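Urnen grip-release fault

The Urnen grip-release fault was a defect in the control software of the Urnen garment-handling arm, a robotic system made by Hollmann for sorting and folding laundry. The fault caused the gripper to keep its full closing force after a stop command, so that a garment stayed clamped while the arm reported that it had let go. It was first recorded in January at the Fulow laundry service and led to the withdrawal of the affected software from all sites. No serious injuries were reported.

Background

The Urnen was designed to pick single garments from a pile, hold them up, and lay them out for folding. Cloth is a difficult material for automated handling. It changes shape when lifted, hides its own edges, and can gather between the fingers in layers of uneven thickness. Earlier versions of the system often dropped knitwear, and Hollmann raised the closing force in version 4 of the control software to address complaints from customers.

The same version changed the way the system judged whether a garment had been released. Instead of reading the position of the fingers, it relied on the current drawn by the gripper motor. A low reading was taken to mean that the fingers were open.

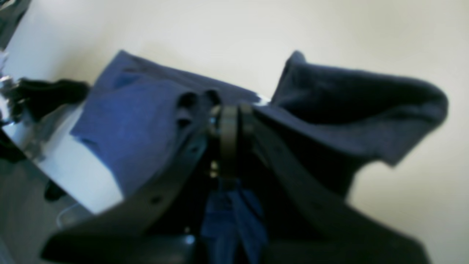 A blue garment held in a robotic gripper. Credit: Fatima Aliyu / Ekico

The fault

When a thick fold of fabric became wedged near the center of the gripper, the motor stalled and the drive cut its current to prevent overheating. The fingers did not open, as the mechanism could not be pushed back by hand or by the weight of the cloth. The software read the low current as a successful release and allowed the arm to move on to its next position. In most cases the garment was carried along and stretched or torn. Collars, cuffs, and waistbands were the parts most often damaged.

The safety concern arose from the status light, which turned green under these conditions. Operators had been trained to treat a green light as permission to reach in and clear the work area. At Fulow, operator Bayu Tuhumury was pulling a jammed sweater from the gripper when the arm began its return movement. He suffered bruising to one hand and went back to work the following shift.

Investigation

Fulow engaged the testing firm Ekico to examine the arm. A team led by Tín Võ ran 455 pick-and-release cycles with mixed clothing and reproduced the false release signal 14 times. All of these cases involved folded or bunched fabric. The fault did not appear with flat items such as towels.

The team's report found that the emergency stop worked as designed but did not free a trapped garment. It also criticized the operating manual, which contained no procedure for clearing a jam by hand.

Response

Hollmann withdrew version 4 and returned its customers to the earlier software. A corrected release restored the finger position check and held the arm still until both signals agreed. The status light was changed to amber whenever they differed. Gordon Sawatzky, then head of engineering at the company, stated that the two changes in version 4 had been tested separately and never together.

Owners of 200 arms were sent a revised manual with instructions for manual release. Fikri Teoh, a safety trainer at Fulow, later adapted these instructions into a lockout procedure that required power to the arm to be cut before any garment was removed by hand.

See also
Emergency stop
Lockout procedure
Robot end effector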